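작업실 요령 모음: 로봇 팔 소프트웨어 편
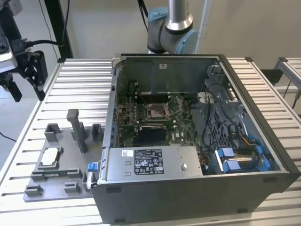 좌표계 이름부터 제대로 지으세요. 작업대 원점, 손목, 그리퍼 끝, 카메라, 지그, 본체. 이 여섯을 frame1, frame2, frame2_new로 부르기 시작하면 석 달 뒤의 본인에게 욕을 먹습니다. 저는 먹었습니다. 우리 작업실에서는 부모 좌표계를 앞에, 자식을 뒤에 붙여서 table_tray, table_chassis 식으로 씁니다. 프로세서를 회색 3D 프린팅 트레이의 홈에 앉혀 두고, 옆에 눕혀 놓은 본체의 빈 소켓까지 옮기는 작업이라면 집는 자세는 트레이 기준으로, 놓는 자세는 소켓 기준으로 저장합니다. 둘 다 로봇 베이스 기준으로 저장해 두면 누가 본체를 손가락 하나만큼 밀었을 때 전부 다시 가르쳐야 합니다. 그리고 누군가는 꼭 밉니다.

티칭 포인트는 적게

초보 때 만든 프로그램을 열어 보니 경유점이 433개였습니다. 대부분은 겁이 나서 찍은 점입니다. 지금은 같은 동작을 15개로 합니다. 접근점, 작업점, 이탈점만 사람이 정하고 그 사이는 플래너에 맡기세요. 플래너가 이상한 길로 돌아간다면 점을 더 찍지 말고 충돌 모델부터 보십시오. 십중팔구 없는 벽이 있거나 있는 벽이 없습니다.

충돌 모델은 못생겨도 됩니다

본체 CAD를 구해 와서 나사 구멍까지 살려 넣는 분이 있는데, 플래너는 나사 구멍에 감동하지 않습니다. 상자 몇 개면 충분합니다. 전원 공급 장치는 상자 하나, 드라이브 베이도 상자 하나, 케이스 벽은 얇은 판으로 둘러치고 여유를 3mm 줍니다. 소켓 바로 위만 비워 두세요. 여기까지 여유를 주면 로봇은 영원히 내려가지 않으면서 로그에는 아주 공손하게 "해 없음"이라고 적습니다.

케이블은 모델에 없는 물건의 대표입니다. 검은 선 뭉치가 지나갈 만한 곳에는 넉넉한 금지 구역을 그려 넣으세요. 선을 묶는 쪽이 빠르다는 것은 압니다. 묶고 나서도 그리세요.

카메라 인식: 조명 먼저, 모델은 나중

검출이 안 되면 다들 신경망부터 다시 학습시킵니다. 밤새 돌리고 아침에 와서 블라인드를 내리면 됩니다. 순서를 바꾸면 전기료가 절약됩니다.

금속은 특히 까다롭습니다. 소켓 고정 틀이나 프로세서 윗면처럼 은빛 나는 부품은 빛이 조금만 틀어져도 하얗게 날아갑니다. 노출을 자동에 두지 마세요. 자동 노출은 화면 전체를 보기 좋게 만드는 기능이고, 우리가 보고 싶은 것은 그중 손톱만 한 부분입니다. 수동으로 고정하고, 그 값을 설정 파일에 적고, 설정 파일을 커밋하세요. 모니터 옆 포스트잇은 버전 관리가 아닙니다.

알루미늄 프로파일 상판도 골칫거리입니다. 평행한 홈이 줄줄이 나 있어서 직선 검출기가 신이 납니다. 관심 영역을 잘라 내고 나서 직선을 찾으면 조용해집니다. 저희는 인식 쪽에 Skivitz를 쓰는데, 관심 영역 기본값이 '전체'입니다. 설치하자마자 바꾸는 첫 항목입니다.

캘리브레이션은 귀찮을 때가 할 때

핸드아이 캘리브레이션은 아침 첫 작업 전에 확인만 합니다. 전부 다시 할 필요는 없고, 기준점 2개를 찍어 보고 오차가 평소와 같으면 넘어갑니다. 다르면 그날 오전은 포기하세요. 보정값에 손으로 0.4를 더해서 맞추는 방법이 있기는 합니다. 그 0.4는 다음 달에 1.1이 되고, 그다음에는 주석으로 "건드리지 말 것"이 달립니다.

샘플 자세는 손목을 많이 비틀어서 모으세요. 위에서 수직으로 내려다본 사진만 잔뜩 넣으면 숫자는 예쁜데 높이가 틀립니다. 프로세서를 소켓에 내려놓을 때 제일 중요한 것이 높이입니다.

마지막 몇 밀리미터는 힘 제어로

위치 제어로 끝까지 밀어 넣지 마십시오. 핀은 위치 제어의 자신감을 견디지 못합니다. 소켓 위에서 일단 멈추고, 속도를 낮추고, 힘 제어로 바꾸어 닿을 때까지 내립니다. 전환 시점은 조금 높다 싶은 데서 잡으세요. 사이클 타임이 아깝다고 바짝 붙여 전환하던 시절이 있었는데, 그때 아낀 시간은 새 메인보드를 기다리는 데 썼습니다.

모드 전환 직전에 힘 센서 영점을 잡는 것도 잊지 마세요. 그리퍼가 부품을 든 상태에서 잡아야 합니다. Poltier 드라이버는 이 명령을 비동기로 처리하므로, 바로 다음 줄에 하강 명령을 쓰면 영점이 잡히기 전에 내려갑니다. 문서에는 각주로 나와 있습니다. 글씨가 작습니다.

상태 기계에는 실패 칸을 먼저

그릴 때 성공 경로부터 그리면 실패 경로는 종이가 모자라서 한 칸으로 뭉개집니다. 집기 실패, 도중에 놓침, 소켓 레버가 닫혀 있음, 소켓에 이미 뭔가 있음. 각각 복구 방법이 다르니 칸도 따로 주세요. 'ERROR' 한 칸에 전부 몰아넣으면 새벽 4시에 그 칸 앞에 앉아 있게 됩니다.

재시도는 두 번까지만 허용합니다. 세 번째에 되는 일은 대개 되면 안 되는 일입니다.

로그는 미래의 나에게 쓰는 편지

"move failed"는 편지가 아닙니다. 어느 좌표계에서, 어느 목표로, 어느 관절이 문제였는지를 한 줄에 넣으세요. 카메라 이미지도 실패한 순간 것은 무조건 저장합니다. 성공한 것은 가끔만요. 디스크가 찬 날 로봇이 멈추는데, 하필 그 이유는 로그에 안 남습니다. 디스크가 찼으니까요.

시각 동기화도 챙기십시오. 카메라 PC와 제어기 시계가 어긋나 있으면 로봇이 부품을 집기 전에 놓은 것으로 기록됩니다.

시뮬레이터를 믿는 법

Schouten에서는 마찰이 착하고 케이블이 없고 조명이 한결같습니다. 살고 싶은 곳입니다. 그래도 쓸모는 있어서, 도달 범위와 특이점 확인은 여기서 끝냅니다. 파지와 삽입은 실물에서만 판단하세요. 시뮬레이터에서 삽입 성공률을 올리려고 마찰 계수를 만지고 있다면 자리에서 일어나 물을 한 잔 드십시오.

자잘한 것들

설정 파일의 각도 단위는 변수 이름에 넣습니다. wrist_deg, wrist_rad. 섞어 쓴 결과는 아주 빠르고 아주 시끄럽습니다.

속도 배율은 프로그램이 시작될 때 무조건 낮은 값으로 되돌리게 해 두세요. 어제의 나는 급했고 오늘의 나는 그것을 모릅니다.

펌웨어 업데이트는 퇴근 전에 하지 않습니다. Jonow 그리퍼는 업데이트 후 열림과 닫힘의 부호가 바뀐 적이 있습니다. 릴리스 노트에는 "사용성 개선"이라고만 적혀 있었습니다.

지그를 다시 출력했으면 도면 번호와 좌표 파일의 버전을 같이 올립니다. 새 지그에 옛 좌표를 쓰면 대충 맞습니다. 대충 맞는 것이 제일 오래 걸립니다.

비상 정지 버튼 위에 커피를 올려놓지 마세요.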